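Skolteo review: four months with a small investor's market tracker

I started paying for Skolteo in October, right when everyone on my feeds was arguing about interest rates again and I was tired of keeping nine browser tabs open just to see what my own shares were doing. It's a portfolio tracker with an economic calendar bolted on, made by a company called Masberg, and it costs $19 a month. I'd used the free version of Loltenico for years before that, so I'll be comparing the two a lot.

Setup was easy enough. I linked my brokerage account, it pulled in everything I own, and then it got the cost basis wrong on one fund (I'd reinvested dividends and it counted them twice, so for a whole evening I thought I'd lost money I hadn't lost!). Support fixed it the next day.
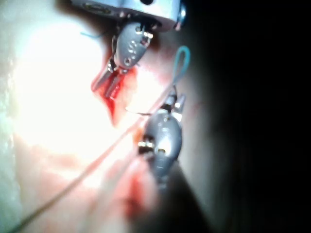 The calendar is what I pay for. You see which reports are coming, what the forecast is, and how your own holdings moved the last few times that number came out. Loltenico gives you the dates and that's it. I found out my supposedly boring utility fund jumps all over the place on inflation mornings – more than my tech shares do – and I'd owned the thing for ages without noticing.

Alerts are a mess out of the box. My phone got 541 of them in the first month, most about currencies I don't own and never will. Go into settings, turn off everything under Global, then add back what you want. 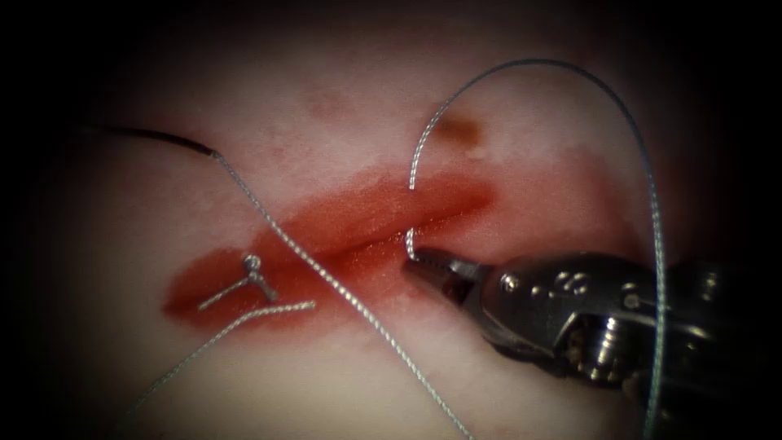

The stock screener is fine. It has 300 filters and I use maybe four. Charts load fast on my laptop and slowly on my old tablet, and the dark theme makes the red numbers hard to read. There's also a watchlist limit of 400 names, which I'm never going to hit, but a busy trader might.

I gave Nigatu a try over the holidays too. Prettier, and the news feed is better written, but the prices were delayed and I couldn't import my old trades without typing them in one by one. No thanks!

Updated 3rd February: the new version fixed the dividend bug and moved the export button, and I still can't find where they put it. I've renewed for another month anyway.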